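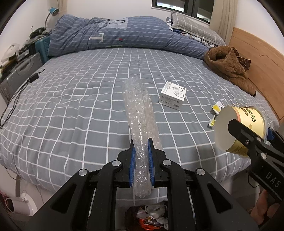

Dasta held its spring open day at the Nyaga building last month, and I went along because the invitation said "household chores, solved." I've read that line before. The hall was packed by ten, with 200 chairs set out and people standing along the back.

The morning was mostly slides. What Dasta sells is a pair of hand-held grippers. A person works them through ordinary jobs, such as clearing the junk off a bed, and the recordings are meant to teach a robot to do the same. The presenter promised 3000 recorded sessions by August – I'd like to know how many of them are any good. A person can pick up a piece of plastic wrap with these jaws, fine. A person is still doing the thinking.

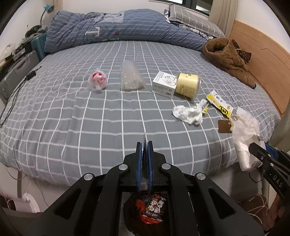 Foreck wrote in after the draft went around to say I was being too hard on them, that a tidy bed is a better test than another arm stacking blocks, and that thin, crinkly stuff is where most grippers give up. Fair enough. I'd still have liked to see a robot do it.

We did get one after lunch. The Likmont arm ran for 7 minutes on a table of its own and moved a cup, a sponge and most of a towel. Questions were cut short at that point.

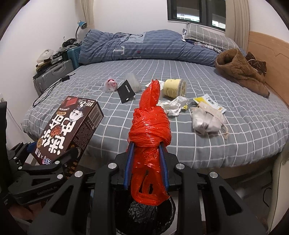
Trash is the part I'd pay for, and it got one slide. The starter kit is priced at $2000, with no robot in the box and no date for one. There's another open day planned for the fall. I'll go if they put the arm on in the morning and leave the slides for after.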